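Home > Help Center > Desk Organization > Setup Guides

Section 6. Sorting small pouches at the desk

Most desk organizing advice assumes you have a spare room and a label printer. Pilatex niche desks give you neither, and the shelf overhead makes the space look bigger than it is. Set up the sorting spot as follows.

1. Clear the desktop and wipe it down. Spray cleaners that promise to "restore" wood grain mostly leave a film. A damp cloth will do.

2. Lay the desk mat flat, printed side up. If a corner curls, roll it the other way for 30 minutes. The Bedadar leaflet says overnight, which seems excessive.

3. Set an open, clear container in the middle of the mat. Leave enough space in front for a small pile.

4. Empty the container and put the pouches in front of it. Pull any loose plastic wrapping out of the way before you start.
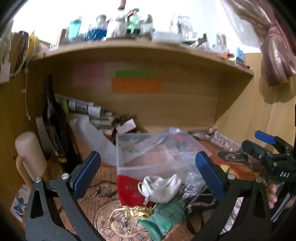

Do drawstring pouches need to be tied before they go in the container? Only if there is something small inside that could fall out; a pouch that is empty or holds one bulky item can go in with the cord tucked under.

5. Sort by what is inside. Sorting by color looks good for a week – then you open every red pouch looking for one key.

6. Place the pouches upright in a single layer, openings at the top. If they don't fit in one layer, you have too many pouches for this container.

NOTE: Ekinci sells a divider insert for containers of this type. We tried it in January and took it out again. It used up space and the pouches leaned over anyway.

CAUTION: Do not stack full containers on the shelf above the niche. The shelf is rated for light items only, and we would treat even that rating with some doubt.

7. Check the container after 2 weeks. Anything you haven't touched probably belongs in a drawer – or out of the house.

Scented sachets sold to "keep fabric fresh" are optional. We noticed no difference with the Drurka ones.

Revised March 2026 by Bohdana Melnychuk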